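Grout haze on matte porcelain tile, two acid washes and still cloudy

Posted in Floors and Tile
Views: 3000

Pui-shan Chien
Joined: July

I laid 64 square feet of matte porcelain in an entry hall in Grulville. Tile is 12 by 24, rectified, dark charcoal. Grout is Jafarzadeh polymer-modified, sanded, mixed to the ratio on the bag. I cleaned with a sponge and two buckets as I went. The next morning there was a whitish film over most of the field, heaviest near the door where I was working fastest.

After waiting 6 days I used a sulfamic acid cleaner at the strength on the label, rinsed, and let the floor dry overnight. It looked fine while wet and the film came back once dry. I repeated the process and got the same result. The grout joints now look slightly lighter than the sample stick, and I don't want to wash them a third time without knowing what I am removing.

Is this still grout haze, or is it something the acid will not touch? The tile was not sealed before grouting. The vendor says it does not need sealing.

Sumeya Wubshet
Posted 12/05/2018

It is probably still haze, but the wrong kind for the cleaner. Plain cement grout leaves a mineral film, and acid dissolves that. Polymer-modified grout leaves a film of cement bound up with latex or acrylic, and the polymer shields the cement from the acid. The usual sign is a film that disappears when wet, returns when dry, and smears a little under a damp white cloth instead of coming off as powder.

Test one tile in a corner first. Wet the joints with clean water so they take up less cleaner. Apply an alkaline haze remover made for polymer or epoxy residue, leave it for the time on the label, and agitate with a white nylon pad. Do not use a green or brown pad on a matte finish. It can burnish the surface, and a shiny patch on matte tile is permanent.

Pick up the slurry with a wet vacuum. A mop spreads the dissolved polymer thinly over the floor, where it dries again as the same film. Rinse and vacuum twice. Make sure all of the acid has been rinsed off before the alkaline product goes down, and never mix the two in a bucket.
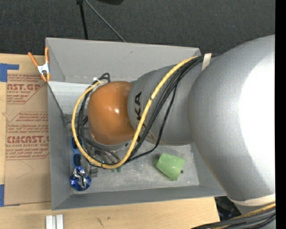

How long should the floor dry before I judge the result?

Give it 24 hours with normal air movement in the room, then look across it at a low angle with a flashlight. Matte porcelain holds moisture in its surface texture longer than polished tile does, and a check made the same evening will usually look better than the floor is.

On the lighter joints: two acid washes can take some of the cement paste off the surface and leave more sand showing. That is a change in color and texture — it does not mean the grout is failing. Scratch a joint with a fingernail. If no sand comes loose, leave it alone, or use a matching grout colorant once the haze is gone. Sealer goes on last, after the floor passes the flashlight check.

Gakico

Had this in my laundry room. I used Sustus concentrate from the tile store and a stiff brush and it came off in one go. Don't remember what ratio. Mine was regular unsanded grout though, and a glossy tile, so it might not be the same thing. Vinegar did nothing.

Pui-shan Chien

The film smears under a damp cloth, so polymer residue it is. I tested one tile by the closet with an alkaline remover and a white pad and it dried clean. I will do the rest in sections and vacuum each one before moving on. No sand coming off the joints.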